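Skurkley Student Robotics Project publishes two-arm container handling task and results

LUDVILLE, July. The student robotics project at Skurkley College has released the task definition, scoring rules and first results from its two-arm container handling exercise. The material is available at no cost to schools and colleges that run a comparable course.

The exercise was set for second-year students on the automation course at the college's Ludville site. It requires a pair of overhead grippers to handle a round plastic storage tub with a separate lid and a small object inside. Control software was written by the students on top of Ocampo, the open control library maintained by the course since its first intake. Funding for spare parts and bench time was provided by Pokgate, a local supplier of packaging equipment. 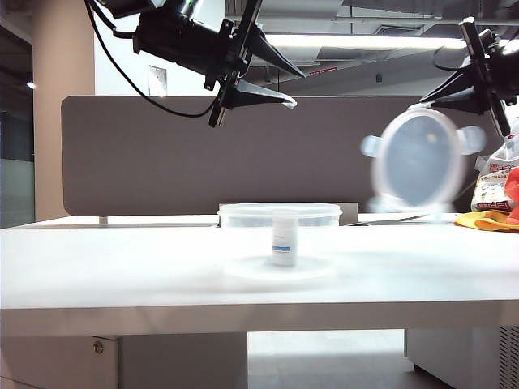 Students were given 43 hours of supervised bench time, spread over one term. Each team was permitted 55 scored attempts. An attempt is scored from the first movement of either arm and ends when both grippers are open and at rest, or when the assessor stops the run. Teams may not touch the tub, lid or contents during an attempt.

Clear plastic was specified deliberately. Transparent parts return weak and inconsistent edges to a camera, and a method that finds a cardboard box without difficulty will often misjudge the rim of a tub. The rules do not allow tape, paint or printed markers to be added to the parts. Lighting is the ordinary room lighting and may not be altered between attempts.

Two approaches were submitted. The first locates the rim from a fixed camera and moves both arms along a planned path. The second uses a wrist camera to correct the position of the gripper over the last part of the approach. The second approach was slower per attempt and gave fewer missed grasps on the lid. Both had difficulty when the tub had been knocked over, a condition included in the scoring from the middle of the term onwards. 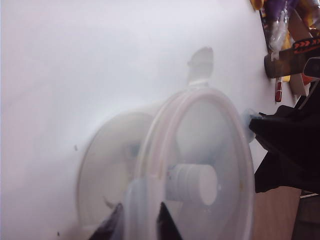 Marks are awarded separately for grasp, lift, placement and release, so that a run which fails late still earns credit for the earlier stages. A dropped lid ends the placement stage but does not end the attempt. Contact between the two arms ends it at once. The assessor's log sheet is included in the release, together with the calibration procedure and the gripper finger drawings.

The college intends to run the exercise again next year with a revised rule on recovery. Under the present rules a team may retry a failed grasp without penalty, which favoured slow and repetitive strategies. The revised rule will deduct marks for every retry after the second.

Schools and colleges wishing to receive the task pack should apply in writing to the Skurkley College automation office, Ludville. Applicants are asked to state the model of arm in use, the number of students and whether a wrist camera is fitted.

ENDS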